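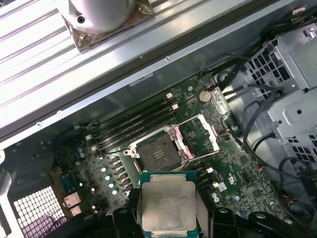

I spent most of July with my face in Porkeck Creek looking for mussels, and I've got the sunburned neck to prove it. The culvert at Gritcombe is coming out this fall, so every mussel in the stretch below it has to be found, tagged, and moved upstream before the diggers show up. Finding them is the fun part! Putting them back is where I get nervous. You make a little slot in the gravel with your fingers and ease the animal in the right way around, and I go at it about as slowly as that processor up there, silver side up over its empty socket. A mussel dumped flat on the bottom can often dig itself back in, but why make it work for it?

We moved 517 animals in 11 days. Dorota Kubiak ran the whole thing from a folding chair in the shallows (she's had the same chair since grad school, and one leg is now mostly tape) and she measured every shell herself. My job was crawling. You go upstream so the mud you kick up drifts away behind you, and you feel around the bigger rocks, and after an hour or so your hands start to know the difference between a stone and a shell before your eyes do. I also picked up a lot of stones with great confidence.

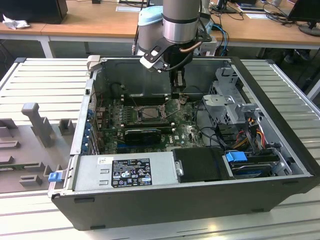

The best spot was a bend we've been calling Tokarz, after the farm on the left bank. It has coarse gravel, a steady flow, and a big leaning sycamore that keeps it shady until lunchtime. We got 81 out of that bend alone, and a few of them were tiny - small enough to sit on my thumbnail. I yelled when I found the first one. Small ones mean they've been breeding in there, and I'd kind of assumed the creek was all old-timers hanging on.

Young mussels start out hitching a ride on a fish, by the way. The larvae clamp onto the gills, hang around for a while, then drop off and settle in. So if the fish can't get past a culvert, the mussels can't either, and that's why I'm so happy to see this one go.

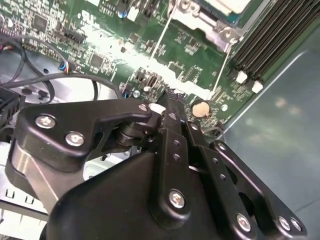 Will the moved mussels stay where we put them?

Most of them should, as long as the gravel holds through the winter floods, though some will shuffle around a bit and a few will probably end up downstream.

We set up 30 marked squares at the new site so we can check on them next summer. I drew the map, which means Dorota redrew the map. Before then I need new knee pads and wetsuit gloves with actual fingertips left in them. If you've got a brand you like for cold water, leave me a comment, I have small hands and everything I try on is huge.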